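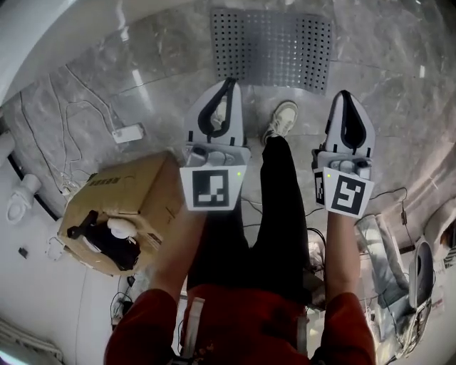

Filed under: Course Notes / Robot Learning
24 September 2021 — by Kanokwan Thongdee

Week 3: Showing by hand, or driving from afar

Welcome back, everyone, and thank you for the lovely questions after last time (I have tried to work a few of them in). We have two ways of teaching on the table this week. In the first, you pick up a pair of hand-held grippers and simply do the job yourself, one in each hand, while the tags on top let the software follow where each gripper goes. In the second, you sit at the Junthorpe station and steer the arms remotely, which feels a bit like threading a needle in oven mitts until your hands settle into it.

Both are worth your time, so please try both! Janaka Seneviratne recorded 245 demonstrations of the towel task for us in July, 70 of them by remote control, and we'll be comparing the two sets on Tuesday. Watch the wrists as you go through them — people turn theirs far more freely than our arms can follow.

A few habits to start now. Before recording, hold both grippers still with the tags facing up. Open and close the fingers fully, once. Then do the task at an easy pace, and if you fumble something, pick it up again and carry on, as a recovery is often the most useful part of the whole recording.

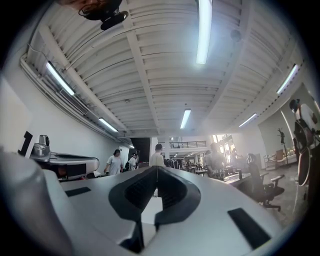
Why do we record with a gripper in the hand instead of bare fingers?

It keeps your grasps close to what the robot can manage, with the same kind of opening and closing, so much less has to be translated afterward.

For your own set, aim for 60 demonstrations and save them in the Mumis folder under your surname.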